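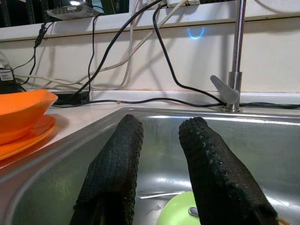 # Handing the dish sink over to the robot (and what you do instead)

We started this at the Storngate staff kitchen, and I love how much it has changed the end of a shift! If your site is next, you can get through the setup in one afternoon.

1. **Pick a small set of dishes.** Plates, bowls and basic utensils. Bright colors make life easier for everybody, so order the orange and the green. Knives and glasses stay with people.
2. **Agree on a drop-off spot.** Ours is the counter left of the sink. Bowls go on top of their plates, scraped clean. Put it in writing, next to the coffee machine.
3. **Load the Sornus routine** and run it with one bowl and one plate before you add more. Keep a hand near the stop button the whole time.
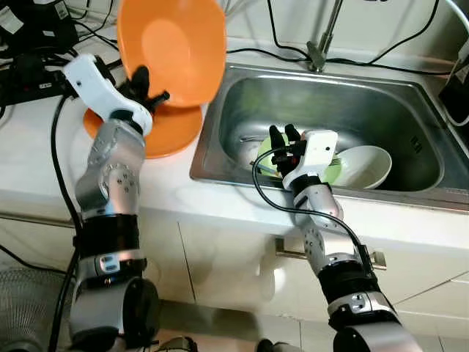
4. **Rewrite the rota the same day.** Please don't skip this one. Dish duty used to eat 65 minutes of a shift, and people will want to know where that time goes. We asked them first, and most picked prep or an earlier finish (Tautahi, our sister site, went for training hours).
5. **Name a sink lead for each shift.** They check the basin, clear jams and log anything odd. It's a real skill, so pay it as one.

Expect grumbling for the first week or so. Some of our crew liked the quiet of washing up, and we kept the big pots as a hand job for them.

We'll add notes on pans in July, once Drerkimeo has tried them.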